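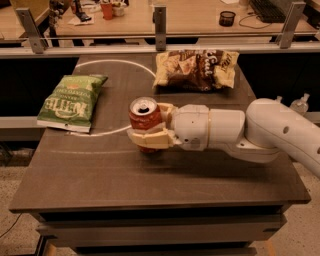 Drustitz, May

Section 2. Setting up the Pridel gripper at the tabletop cell

By now the arm is bolted down, the controller has finished its first start-up, and you have probably been itching to make it pick something up. We understand completely! Please give yourself a quiet hour for this section all the same. Most of the calls we get at Stanance come from people who hurried through the grip settings and then wondered why their cans came out dented.

These steps are for the two-finger gripper on a single arm. If you have the Akpalu suction head, skip ahead to the next section.

What you will need
A soda can, standing upright
A bag of chips or two, lying flat
A soft, lint-free cloth
The work circle, already marked on the tabletop (see Section 1)

CAUTION: Keep hands, sleeves and hair away from the table whenever the arm is powered. The fingers close more quickly than you might expect, and the elbow swings wide on the side where the arm comes in.

1. Press the stop button and wait for the status light to turn steady blue. Wipe both fingers with the dry cloth, tips included. No cleaning sprays, please, and no hand sanitizer either, even if there's a bottle right at your elbow.

2. Look over the inside faces of the fingers. A little roughness is how they are made. A tear, or a corner that has started to lift, means a new pair.

3. Stand the can on the table near the circle, on the side closest to the arm. Lay the chip bags farther off, toward the far side of the circle and the back of the table. They give the vision software something to sort out, and they are out of the way of the lower finger.

4. Release the stop button, open the Grip page and set the closing force to 53. This is a gentle value that suits a thin-walled can, and you can always come back and fiddle with it later.

5. Choose Approach and let the arm come in slowly with the fingers wide open. Pause it as the lower finger reaches the side of the can. 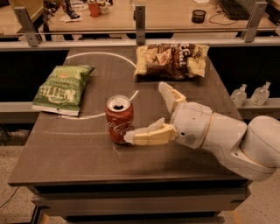 Fig. 2. Approach position: fingers open, lower fingertip at the side of the can.

6. Check the height from the front of the table, crouching down if you need to (your knees have our sympathy). The lower fingertip should meet the wall of the can, well clear of the rim. If it sits too high, use the down arrow on the Grip page, one tap at a time.

7. Choose Close. Both fingers should settle against the can without tipping it. If the can slides or leans, choose Open, stand it up again and go back to step 5.

8. When you are happy with the hold, choose Save Grip and give it a name you will recognize next month. "Can" is fine. "Test new final" is asking for trouble.

Note: The page may ask you to repeat the approach after saving. It is only confirming the position, so let it run.

Looking after the fingers
Wipe the fingers at the start of each working day, and go through steps 1 and 2 again after every 200 grips. The counter is at the bottom of the Grip page. Reset it yourself when you fit a new pair, as the gripper has no way of telling that they were changed.

If the arm stops partway through an approach, see Section 5, Stops and Messages.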